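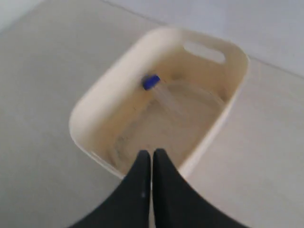 Adi Teoh wants the opening of this entry changed, and says a deposit is a loan you make to the shop and should never be called a fee, because a fee is money you don't see again. Fair enough, Adi, I've changed it. So: a bottle deposit is a small sum you pay on top of the price of a drink and get back when you return the empty. I still say "fee" at the counter, and I expect I always will.

How it works

You buy a drink, the deposit shows up as its own line on the receipt, and the shop passes that money up the chain. When the empty comes back, the money travels the other way. In a return-to-retail setup, any shop that sells the drink has to take the container. In a depot setup you haul everything to one place, usually out by the highway, and stand in line with people who brought a lot more than you did. I grew up with the second kind (in Dinotcombe, where the depot shared a parking lot with a tire shop) and I have a soft spot for it, even though the floor was sticky all summer long.

Some places run both. Then you get arguments over who has to take what, and the small corner stores usually come out worst because they have no room for sacks of empties.

Refillable and one-way

People mix these two up all the time, me included when I first started writing for this site. A refillable bottle goes back to the bottler, gets washed, and is filled again. It's made thicker so it can stand the knocks, and older ones get a scuffed white ring where they rub against each other in the crate. A one-way bottle gets crushed or baled and sold as material. Both can carry a deposit! The deposit only says the container is supposed to come back. What happens to it next is a separate matter.

The Tjoa dairy used refillables for 62 years, and my aunt kept hers on the back step with a rolled-up note in the neck if she wanted cream.

Caps, labels and crushed bottles

Rules differ, so check the sign where you return things. A lot of places now ask you to leave the cap on. Labels should stay on too, as the barcode is what tells the counter a deposit was paid. A flattened bottle may be turned away for the same reason, if the code can't be read. Rinsing is mostly good manners, though anybody who has left a bag of soda bottles in a hot garage in July will know why I do it.

Unclaimed deposits

Plenty of bottles never come back, and the leftover money has to land somewhere. It might go to the drink makers, to the state, or be split between them. In Skukport it paid for harbor clean-ups, and Marlina Krishnan's long piece on that (see her entry on harbor dues) is better than anything I could write here. Prasetyo Pasaribu and I disagree about whether a higher deposit brings more bottles back or just makes people grumpy. I think it does both.

Still missing from this entry: beer crates, wine bottles, and the milk question, which Yoga Kusuma has promised me by March.

Filed under: Household Economy | Packaging | Shops and Shopping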